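Nukik Magnetic Movement Trays

Home › Shop › Wargaming Accessories › Trays and Bases

Movement trays for ranked infantry, cut from 3 mm MDF with a steel sheet already glued in. Put magnets under your bases and the unit stays in formation when you wheel, charge or carry it to the next table. Trays come unpainted and take ordinary acrylics without primer.

Each tray has a raised lip on three sides. The rear edge is left open so casualties can be lifted off the back rank without disturbing the rest. Our 25 mm tray holds a block of 60 models if you join the halves with the clips supplied.

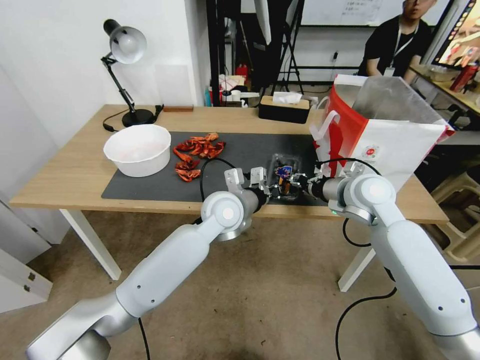 Magnets are sold separately. We recommend the 5 mm Rahimi discs, one per infantry base and 4 per cavalry base. Metal miniatures may need more. Check the polarity before the glue sets.

Sizes: 20 mm, 25 mm, 30 mm and cavalry. Skirmish trays with round slots return to stock in February.

Delivery is by second class post from our Pridthorpe workshop. Orders placed before 2 pm leave the same day. Unpainted trays can be returned within a month.

Customer review, Faustine Lecomte: Good fit for my spearmen. The lip is slightly taller than on my old trays, so I had to file one corner to get two units flush.

Product code: NK-273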